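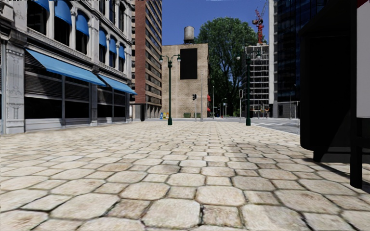
4. 보도 주행 시나리오 설정

4.1 적용 범위

이 장은 Hillidby 시뮬레이터에서 보도 주행 로봇의 시나리오를 만들고 검증할 때 지켜야 할 설정 기준과 작업 순서를 다룹니다. 차도 주행 시나리오는 5장, 실내 주행 시나리오는 6장을 참조하십시오.

시나리오는 반드시 이 장의 순서대로 설정합니다. 순서를 바꾸면 보행 영역과 로봇 진입 금지 영역이 서로 덮어써질 수 있습니다.

4.2 시작하기 전에

다음 항목을 확인합니다.

- 프로젝트에 Dremside 도심 맵이 등록되어 있을 것
- 맵 버전과 로봇 모델 버전이 시험 계획서에 적힌 것과 같을 것
- 작업자 계정에 '시나리오 편집' 권한이 있을 것
- 저장 공간에 여유가 있을 것(한 회 실행 기록은 카메라 수에 따라 크게 달라집니다)

참고: Dremside 맵에는 편집 가능한 객체가 2,792개 들어 있습니다. 객체 목록을 처음 열 때 화면이 잠시 멈출 수 있습니다. 창을 닫지 말고 기다리십시오.

4.3 맵 불러오기와 시작 위치 지정

1. 메뉴에서 [시나리오] > [새로 만들기]를 선택합니다.
2. 맵 목록에서 Dremside를 고르고 [읽기 전용으로 열기]를 해제합니다.
3. 시작 위치를 보도 위에 지정합니다. 시작 위치에서 가장 가까운 연석까지의 거리는 로봇 폭의 두 배 이상으로 둡니다.
4. 로봇의 초기 방향을 보도의 진행 방향에 맞춥니다.
5. [바닥 접촉 확인]을 눌러 모든 바퀴에 녹색 표시가 뜨는지 봅니다.
6. 시작 위치에 이름을 붙이고 저장합니다. 이름에는 공백을 쓰지 않습니다.

주의: 버스 승차대, 안내판, 가로등 받침에 붙여서 시작 위치를 잡지 마십시오. 첫 프레임에서 충돌로 판정되면 해당 실행 전체가 무효 처리됩니다.

4.4 보행 영역과 금지 영역

보도 시나리오에는 세 종류의 영역이 있습니다. 주행 영역은 로봇이 평상시에 다니는 곳입니다. 양보 영역에서는 로봇이 감속하고 보행자를 먼저 보냅니다. 금지 영역에는 어떤 경우에도 진입하지 않습니다.

1. [영역] 탭에서 '주행'을 선택하고 보도 경계를 따라 다각형을 그립니다.
2. 상점 출입구와 횡단보도 대기 공간을 '양보'로 지정합니다.
3. 차도, 화단, 승차대 내부를 '금지'로 지정합니다.
4. 차양이나 돌출 간판 아래처럼 머리 위에 구조물이 있는 구간은 높이 값을 따로 입력합니다.
5. [겹침 검사]를 실행합니다. 빨간색으로 표시된 구간이 하나라도 있으면 저장하지 마십시오.

영역이 겹칠 때의 우선순위는 금지, 양보, 주행 순입니다. 이 우선순위는 사용자가 바꿀 수 없습니다.

참고: 양보 영역의 기본 감속 비율은 70%입니다. 프로젝트에서 다른 값을 쓸 때는 시험 계획서에 값과 적용 구간을 함께 적습니다.

4.5 바닥면 설정

크기가 다른 석재가 섞여 깔린 보도에서는 줄눈 때문에 바퀴 진동과 깊이 센서 값이 흔들립니다. 단일 평면으로 대체하여 시험한 결과는 주행 안정성 근거로 제출할 수 없습니다.

1. [바닥] 탭에서 표면 유형을 '판석(줄눈 있음)'으로 바꿉니다.
2. 줄눈 깊이와 폭을 입력합니다. 실측값이 없으면 맵에 들어 있는 값을 그대로 둡니다.
3. 마찰 계수는 마른 상태와 젖은 상태 두 가지로 등록합니다.
4. 연석 높이를 확인하고, 낮춤 구간이 있으면 시작점과 끝점을 표시합니다.

주의: 텍스처 이미지만 바꾸면 겉모습만 달라지고 접촉 계산에는 반영되지 않습니다. 표면 유형을 바꾼 뒤에는 [물성 다시 계산]을 눌러야 합니다.

4.6 조명과 그림자

맑은 낮 조건 하나만으로 시나리오를 승인하지 않습니다. 최소한 다음 네 조건을 포함합니다.

- 맑은 낮, 해가 높을 때
- 맑은 낮, 해가 낮을 때
- 흐린 낮
- 가로등만 켜진 밤

구조물의 그림자가 보도를 가로지르는 경우 그림자 경계를 넘는 경로를 적어도 하나 넣습니다. 장애물 인식 모듈이 짙은 그림자를 단차로 오인한 기록이 있으면 실행 번호를 남기고 4.9의 절차에 따라 보고합니다.

검은 유리나 어두운 진열창이 이어지는 건물 앞에서는 반사 설정을 '보통' 이상으로 둡니다. '끔'은 화면 확인용으로만 씁니다.

4.7 보행자와 이동 물체

1. [이동 객체] 탭에서 보행자 수와 출현 지점을 지정합니다.
2. 보행 속도는 느림, 보통, 빠름을 섞어서 설정합니다.
3. 휠체어, 유아차, 시각장애인용 지팡이 사용자를 각각 한 명 이상 넣습니다.
4. 신호등이 있는 교차로에서는 보행 신호 주기를 맵의 기본값과 맞춥니다.
5. 난수 시드를 고정하고 값을 시나리오 설명란에 적습니다.

보행자가 없는 상태의 실행은 경로 확인에만 쓰고 합격 판정에는 포함하지 않습니다.

4.8 실행과 판정

1. [사전 점검]을 눌러 경고가 없는지 확인합니다.
2. 같은 시나리오를 시드만 바꾸어 332회 실행합니다.
3. 실행이 끝나면 [결과] 탭에서 접촉, 금지 영역 진입, 급정지 횟수를 확인합니다.
4. 접촉 또는 금지 영역 진입이 한 번이라도 있으면 불합격으로 기록합니다.
5. 급정지는 횟수만으로 판정하지 않습니다. 각 급정지의 재생 기록을 열어 원인을 분류합니다.

참고: 재생 기록이 446개를 넘으면 목록이 여러 쪽으로 나뉩니다. 필터를 적용한 뒤 내보내기를 하면 현재 쪽만 저장되므로 [전체 쪽 포함]을 선택하십시오.

주의: 불합격한 실행을 지우고 다시 실행하지 마십시오. 삭제한 실행도 감사 기록에는 남으며, 사유가 없는 삭제가 있으면 시나리오 승인이 보류됩니다.

4.9 기록과 승인

시나리오를 만든 사람과 승인하는 사람은 달라야 합니다. Trustberg 시험 구역의 경우 작성 내용은 Marichka Tymoshchuk에게, 판정에 대한 이의는 Stepan Semeniuk에게 보냅니다. 두 담당자 모두 부재 중이면 승인을 미루고 대기 상태로 둡니다.

승인 요청에는 다음을 첨부합니다.

- 시나리오 파일과 맵 버전
- 시드 목록
- 조명 조건별 판정 결과
- 맵 기본값에서 바꾼 항목과 그 이유

시뮬레이션 합격은 실제 보도에서의 주행 허가를 뜻하지 않습니다. 현장 시험은 8장의 안전 요원 배치 기준을 충족한 다음에 시작합니다.

4.10 자주 발생하는 오류

시작 위치가 저장되지 않음
이름에 공백이나 특수 문자가 있는지 확인합니다. 맵을 읽기 전용으로 열었을 때도 같은 메시지가 나옵니다.

로봇이 출발하지 않음
시작 위치가 금지 영역에 걸쳐 있을 수 있습니다. [영역] 탭에서 금지 영역만 표시하고 경계를 확인합니다.

멀리 있는 구조물이 나타났다 사라짐
표시 거리가 짧게 설정되어 있습니다. 표시 거리는 화면에만 적용되고 라이다 계산에는 영향을 주지 않습니다. 카메라 기반 인식을 시험할 때는 '최대'로 둡니다.

같은 시드인데 결과가 다름
물리 계산 간격이 '자동'인지 확인하고 '고정'으로 바꿉니다. 이미 끝난 실행에는 소급 적용되지 않으므로 처음부터 다시 실행해야 합니다.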